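Learning to Fold at Vudholm

By four in the afternoon the bed on the main floor at Vudholm has been covered in blue clothes for most of the day, and I am having a wonderful time. I came to write about robots in the laundry trade. I ended up spending hours watching people handle shirts!

Skosent, the linen and workwear service that sent its folding crew here in April, handles around 2,000 garments in a shift. Its folders used to do the same thing from clock-in to lunch. Now 4 of them spend part of the week at Vudholm, working with hand-held grippers so that machines can learn from the way they move.

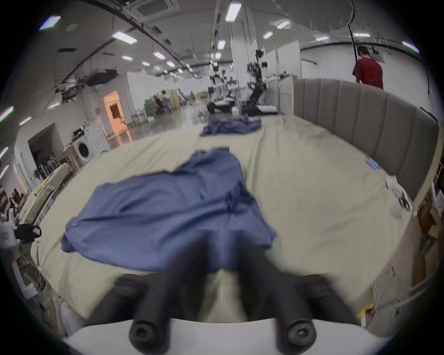
What surprised me is how much a folder knows without ever having said it out loud. Which corner to go for first, how hard to pull before a crease gives up, when to drop the whole thing and start over. With a gripper in each hand you have to think about all of it again, and the crew talk about it constantly (over coffee, too). One woman told me she had folded for 208 weeks straight and had never been asked how she did it.

The job has changed in smaller ways as well. There is less standing at one table, more chat, and a notebook called Famum where folders write down the fabrics that fight back. Stretchy cuffs fill 5 pages. The engineers read it every morning, and they come back with questions.

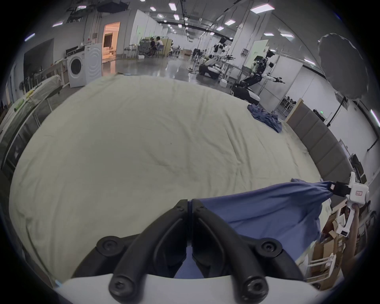 Back on the Shop Floor

The worries haven't gone away. Folders at Skosent's Jacobs site asked me straight out whether there will be fewer shifts, and their managers haven't given them a firm answer yet. They should get one soon. But several of them also asked how to get on the list for Vudholm, and I can see why. I'd put my own name down.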